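Student Work > Environment and Society > Term Projects

Can a town share its stuff? Our project on the Nastbridge lending library

We started this project in March with a pretty simple question: if people could borrow the things they hardly ever use, would they stop buying them? Our unit was on the circular economy, and most of the readings were about huge companies and whole countries. We wanted something we could walk to.

Nastbridge has a lending library called Dabbas. It's in the old paint shop behind the bakery, and instead of books it lends drills, tents, sewing machines, cake tins, a carpet cleaner and one very popular pasta maker. Members pay $30 a year and can take three items home for a week at a time. When we first visited there were 600 items on the shelves, all with handwritten tags, and we spent most of that afternoon just wandering about going "oh, they've got one of those!"

What we did

We asked to see the loan book for the past year (names covered up, of course) and typed the whole thing into a spreadsheet. It took ages. There were 1575 loans in it. We also left a short survey on the counter and put the same one on the town noticeboard, so we could hear from people who weren't members.

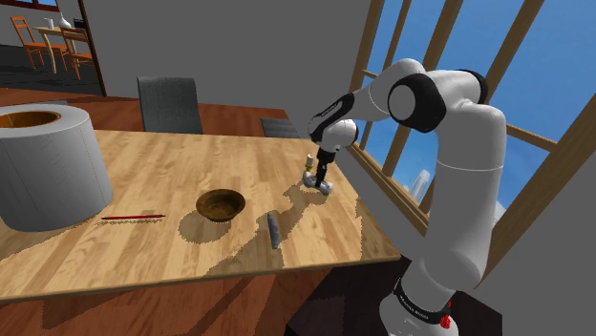 The survey had five questions. The one we cared about most was, "The last time you borrowed something here, what would you have done without it?" People could tick buy it new, buy it second-hand, borrow from a friend or neighbour, or go without. We worded it that way after our first version confused nearly everyone we tried it on, including our own parents.

What we found

The loans weren't spread out evenly at all. Garden tools and camping gear were way ahead of everything else, and a good chunk of the kitchen shelf never left the building. The pressure washer was booked out for practically all of spring. Going by the loan book, a small group of items does most of the work, and we reckon Dabbas could clear a shelf or two and buy a second washer.

The survey was the exciting part for us. "Buy it new" was the most common answer, but only just. "Go without" came second, and that made us stop and think. If someone would have gone without a tent and borrows one, nothing has been saved in the strict sense. They got a weekend at the coast out of it though, and we'd argue that's worth counting too, just in a different column.

We tried to put a dollar figure on the purchases people said they'd skipped. Using shelf prices from the Cerkusen hardware store, we got to roughly $3000 for the people who answered. We were thrilled with that until we realised how many of them had ticked more than one box, so please treat it as a first go. 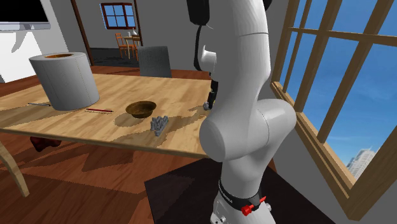
Flolar wrote back to our draft to say that we'd left out the car trips. Two of the borrowers they knew of drove in from Cerkusen and home again for a single hedge trimmer, and they thought the fuel ought to be set against the savings somewhere. They also asked whether we'd counted repairs, as their own tool shed spends more on blades and cords than on anything else.

Both fair points! We hadn't asked how people travelled, and it's too late to go back to the ones who answered without leaving an email. We did go back for the repair costs. Dabbas keeps its receipts in a biscuit tin, and the year's total was less than membership fees brought in, with new cords and a motor for the carpet cleaner being the biggest bits.

What we'd change

Ask about travel. Run the survey for longer than a month, and over winter as well, when nobody is thinking about hedges. Talk to people who joined and then let it lapse, as we only heard from keen members and we're sure that tilted things a bit.

We'd also love to compare Dabbas with the Flolar shed, which charges per loan and has no yearly fee. Do people borrow more when they've already paid up front? We've all got different guesses and there's been some arguing over lunch.

All three of us who worked on this have joined, by the way. The pasta maker has a waiting list.

Filed under: Sharing and reuse, Local economy, Student reports

More term projects
Where does our canteen's food scrap go?
Bus, bike or lift: a week of getting to school
Rainwater tanks on our street
What a repair café fixes and what it can't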